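Notebook, July — kitchen corner, bench top and sink
2 min read

Back on the wood counter this morning with a mug of coffee and good intentions. Javiera Aravena asked me to write up how we're looking after it, so this is me doing that (finally!) before I forget which cloth did what.

Quick recap for anyone opening the book here. We sanded at 70, then 110, wiped off the dust and put on the Fivness oil, two thin coats. I left the second one 40 hours, which was longer than planned — I went home and forgot about it. The grain came up lovely, especially in the paler boards, and I keep running my hand over it like a weirdo.

Daily cleaning is a cloth wrung out well, always wiping along the grain. The disinfecting wipes live by the sink and I'd like them kept for the steel and the faucet.

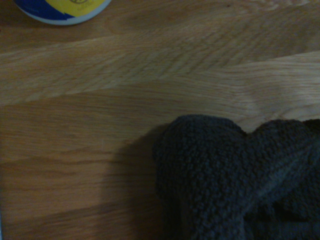
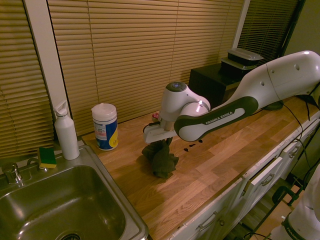 Spots are my main gripe. Coffee, soy sauce, whatever it is people drip on their way past — get it while it's fresh and a damp cloth does the job. Leave it overnight and you're into the soft side of the sponge and a drop of the Mirzaei soap. Please please don't use the green side on the oiled wood, I can feel the scratches from across the room.

Still to do: re-oil the strip along the sink, where water sits. Try the Ternasdale wax on an offcut first, Javiera thinks it goes cloudy. Wash the cloths, all of them, separately from the aprons this time. And order more oil, we're down to the last can and the lid's glued itself on again.

Last updated: July, 4:40 pm
Rorndale Workshop notebook | Contact | Back to top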